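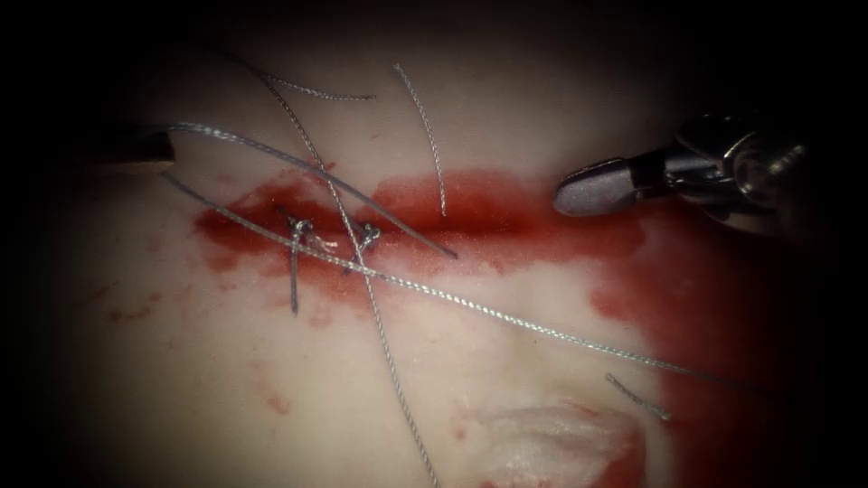
縫合練習、結び目二つ。右に器具の先端。

縫合ロボットの買い替え、予算はどう組むか。研修施設クラックポートの機器担当、アルフィー・バンティング氏に聞いた。立ち話、15分だけ。

まず本体の話かと思ったら違った。「消耗品ですよ、先に見るのは」。糸、練習用の組織、器具の先端。昨年度は消耗品だけで3755ポンド。当初枠は3000。足りない。「糸は思ったより減ります。結んで、切って、またやり直し。初年度の見積もりには入ってなかった」

候補は二社、ラニーヌとイリコ。保守契約は年額でラニーヌが2236ポンド、イリコが1134。安いほうで決まり?「いや、イリコは器具の交換が別料金なんで。そこを足すと差はだいぶ縮まるんです」。現場の声はラニーヌ寄りとのこと。手首の動きが素直だそうだ。

中古は考えなかったのか。「パチェコから一台話が来ました。断わりました。部品の供給が何年続くか、書面でもらえなくて」

発注は5月の予定。それまでに両社の試用をを一週間ずつ。受講者にも触らせる。「カタログの数字より、結び目を見て決めたい」。設置場所の電源工事はまだ見積もり待ち。

お問い合わせ | © 2025 Clakport | ページの先頭へ戻る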